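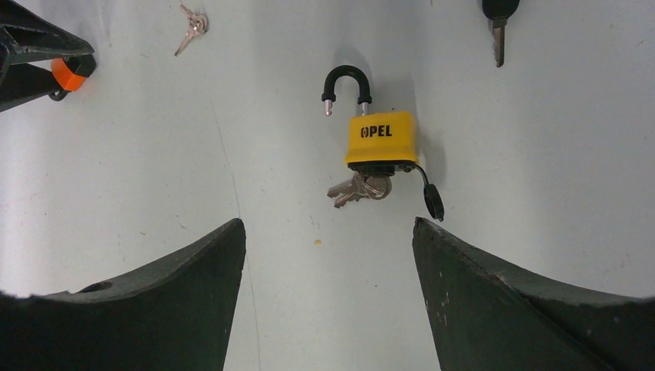
Got the wedding flower quote back from Prelow. Five pages. The word "timeless" is on four of them. The price is on the last one, in gray, in the smallest type they own.

421 dollars for the bridal bouquet. One bouquet. I asked what was in it and got "a curated garden gathering." OK, but which flowers?

Second email: "seasonal blooms selected by our designers on the week." So I'm agreeing to a price now for something that gets picked later by someone who already has my money. I'd like to see anybody sell a car that way.

I don't think florists are crooks, before the replies start. My aunt did funeral work for years and her hands were wrecked by it. Up at four, buckets, thorns, drunk groomsmen losing their buttonholes. The labor is real. I just want to see it on the bill.

Hillcombe was better. They sent an actual stem list: roses, ranunculus, eucalyptus, and a filler I had to look up. Then a line for "styling," 58 dollars a table. Styling is putting the vase on the table. I asked. She said it was "also the placement."

And the word "local." Hillcombe says local all over the site. Our date is in October and the sample photos are full of peonies. Peonies are done by early summer where I live. Either those came on a plane or somebody has a very strange garden.

I did ask about that. Answer: "we source locally where possible." Where possible is doing a lot of lifting there.

Somebody's cousin swears by Flitow, the site where you order the stems by the box and do it yourselves the night before. Cheap on paper. Then you read that you need buckets, a cold room, clippers, tape, and more than 5 hours with people who can follow instructions. I've met our families.

Also their refund policy covers flowers that arrive dead. It doesn't cover flowers that arrive closed and stay closed. I read it twice.

Moncrieff is the one I expected to hate. Plain website, no mood words, prices by size. They told me on the phone that half of what I'd saved wouldn't be around in October and to pick a color and stop worrying about names. I'm suspicious of how much I liked that.

Still asked for it in writing – color, stem count, what gets swapped if something doesn't show up. They said sure, end of the week. We'll see.

Nothing signed, no deposit paid. Prelow has sent a follow-up asking if I'm "ready to begin the journey." I'm ready for a stem list.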